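Colored plates for snack time, do they get kids to eat more fruit?

Posted by Delali Asamoah in Feeding Little Ones
24 people are following this thread

Hi all! I have a four-year-old and a two-year-old, and fruit has turned into a battle in our house. My sister swears by giving each fruit its own colored plate and letting the kids pick and move things around before they eat. I love the idea, but I don't want to buy a pile of plastic if it only works for two days. Has anyone tried it? Do you match the colors or mix them up? And do you cut the fruit first or leave it whole?

Catrin Pugh
Yes, yes, yes, try it! We started in January and snack time is now my favorite part of the day. I put out a few plain round plates in a row, yellow, pink and green, and the fruit waits on a tray in front. Then I ask, "Where should the apple live?" and off they go. My son will move a mandarin from plate to plate three times before he peels it, and I let him (he peels it all himself now, which I'm so proud of!).
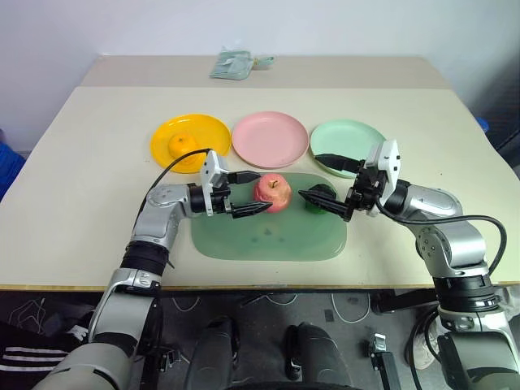

Leave one plate empty to begin with. An empty pink plate is almost magic, they can't stand it and have to put something there. I don't match the colors, at least at first. A red apple has no red plate to go to, so they have to make up their own mind, and I get to hear some wonderful explanations.

Whole fruit for the game, then cut it up for eating. Small mandarins are great for little hands. Apples roll, so a tray with a bit of a rim saves you a lot of crawling under the table. For your two-year-old I'd start with one fruit and two plates, and cut everything nice and small when it's time to eat.

We got our plates from the Tonder shop in Stevovham, where they sell them one at a time, so you don't have to commit to a whole set. Ours go in the top rack of the dishwasher and still look fine.

Kobina Alhassan
works with any plates. ours are all different sizes and the kids dont care. bananas were a disaster though, squashed by the second turn

Cathal Keane
I'll second most of what Catrin wrote. The one thing I'd add is to keep it short. We do it at 9 in the morning, one round, then everybody eats. When I let it go on too long it became a toy and no fruit got eaten at all. My daughter went from refusing mandarins to asking for them, but it took a few weeks, so hang in there! She still won't touch pears.

Delali Asamoah
Thank you so much! I have one yellow plate and a blue one in the cupboard already, so we're starting tomorrow with mandarins. No bananas, got it!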